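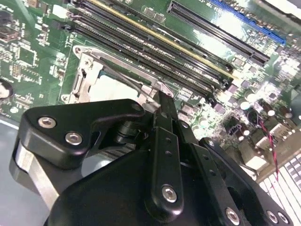 Antes de comprar un brazo para el taller: consejos de presupuesto

Llevo bastante tiempo desmontando placas de sobremesa para recuperar piezas y todos los meses me llega algún catálogo que promete que un brazo con pinza lo hará por mí. Puede ser. Mientras tanto, estas son las cosas que yo miraría antes de firmar nada.

Pida el precio completo. El presupuesto que me pasó Tirkau decía 2711 euros por brazo y pinza. No incluía la base, ni el cable de parada, ni los dedos de recambio, ni una sola hora de puesta en marcha. Todo eso venía en otra hoja, con otra letra.

Lleve su propia placa a la demostración. Los comerciales enseñan cubos de espuma y vasos de plástico. Un zócalo de procesador con su palanca metálica es otra cosa: hay poco sitio, la palanca tiene muelle y un contacto doblado no se arregla con buena voluntad. Si no le dejan probar con lo suyo, vuelva a casa.

Pregunte por los dedos. Para memorias y palancas hace falta una punta estrecha, y las de serie suelen ser anchas. Britero me pidió 85 euros por cada juego fino. Compre dos juegos o no compre ninguno.

Mida la mesa y luego mida otra vez. El alcance del folleto se da con el brazo estirado, y estirado no se trabaja bien. Reste unos 18 centímetros y vea si todavía llega al fondo de la caja.

Desconfíe de la palabra «autónomo». Que le digan quién coloca la placa, quién la retira y quién está delante cuando algo se engancha. Si la respuesta es usted las tres veces, apunte también esas horas.

El alquiler — cuando existe — sale a cuenta para probar. Bisht alquila por meses y descuenta una parte si al final se queda el equipo. Lea qué entienden por «desgaste normal».

No gaste en cámaras antes que en luz. Las placas brillan mucho, los reflejos tapan media serigrafía y una cámara más cara verá los mismos reflejos con más detalle. Un difusor de papel vegetal cuesta casi nada.

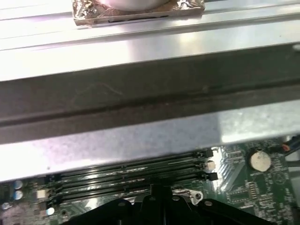

Tondano, junio

Agathe Barbier me escribe para preguntar si le compensa un equipo así en un taller de dos personas. Le contesto lo mismo que a Gaspard Le Goff, que ya tenía la tarjeta en la mano: haga primero la cuenta con lápiz. Anote los minutos que tarda en dejar libres cuatro ranuras de memoria, sacar la pila de botón y soltar el procesador. Multiplique por las placas que le entran de verdad, que suelen ser bastantes menos de las que uno dice.

En mi caso salían 46 placas al mes. Con ese volumen, el brazo de Tirkau no se pagaba ni en los plazos más optimistas del vendedor, y eso sin contar las averías.

Un par de cosas más para quien siga decidido. Reserve dinero para sujeciones, porque una placa suelta encima de la mesa se mueve en cuanto la empujan. Recoja los cables antes de empezar, sobre todo los finos trenzados. Y pida por escrito el plazo de entrega de los repuestos; a mí me lo dijeron por teléfono y luego no se acordaba la misma persona que me lo había dicho.

Yo de momento sigo con el destornillador y la espátula de plástico. Volveré a pedir precios después del verano.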